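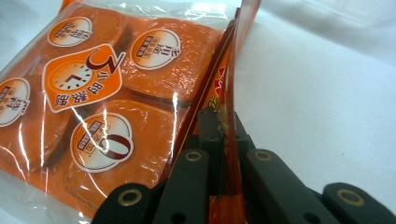 How does a controller decide that its grip on a thin, flexible thing is good enough to start moving? It scores the grip from finger opening and motor current over a short window, compares the score with a threshold that depends on the planned motion, and waits or tries again if the score falls short.

Figure 3. Wrist view with a flap of film between the fingers. Glare on the clear packaging is typical of the inputs to the perception module.

4.2 Grip Confidence for Film and Flaps

The first version of our planner treated every grasp as a yes-or-no matter. The fingers closed, the current rose, and a Boolean flipped to true with a cheerfulness we later came to distrust. For boxes and bottles this works well enough. For packaging film it works very badly, because a gripper closed on a single layer of plastic and a gripper closed on itself produce nearly the same numbers. The Devadiga stack, on which our system is built, inherited its grasp check from a project concerned with wooden blocks, and wooden blocks are forgiving teachers.

We replaced the Boolean with a running score, computed from two signals: the gap between the fingers relative to a no-load closure recorded at startup, and the slope of the motor current after contact. Both are cheap and both are noisy. The score is smoothed over 23 control ticks, a value chosen by Kyung-tae Wang after an evening of trying its neighbors and kept because no later evening improved on it.

Vision enters as a prior. Before the fingers close, a segmentation model proposes a strip along the edge of the package and labels it as graspable, with a confidence value for each pixel. Figure 3 shows why we do not let this model have the last word. The film carries bright streaks and crinkled highlights on top of whatever is printed inside, and the package in view offers the model rounded orange squares, round labels, and a tilted badge with a clock face, every one of which has a crisper outline than the part we want. Early checkpoints were very fond of printed graphics. One of them, trained on the Nurthorpe catalog images, would plan a confident pinch on the middle of a logo and then report success to anyone who would listen.

Two changes helped. We masked out closed contours lying wholly inside the package outline, on the theory that a flap has to reach an edge somewhere. We also lowered the weight of any pixel whose brightness was saturated -- a crude fix, but one that took a single line and broke only one unit test, which turned out to be testing the wrong thing.

The threshold itself varies with the motion to follow. A slow vertical lift is allowed to begin at a low score, while a lateral drag must wait for a higher one. In an earlier design these limits were learned. Subbarao Poojary then plotted them and found that the network had, at considerable expense, discovered two constants. We now store the two constants in a configuration file.

We compared the old check and the new score on the Brekgate bench set, which contains 100 logged closures on film. The Boolean check agreed with the hand labels in 68 of them. We do not report a matching figure for the running score, as its thresholds were tuned on part of the same set and the result would flatter us. Section 5 gives results on held-out logs.

One failure remains open. When the film is folded double, the gap signal reads as a stiff object and the score climbs too early, so the planner starts its drag with great assurance and a poor hold. Mohcine Farouk has suggested adding a brief wiggle before the drag and watching the current for a lag. The wiggle is implemented behind a flag, currently off, as it interacts badly with the Restel trajectory smoother -- a module whose purpose in life is to remove wiggles.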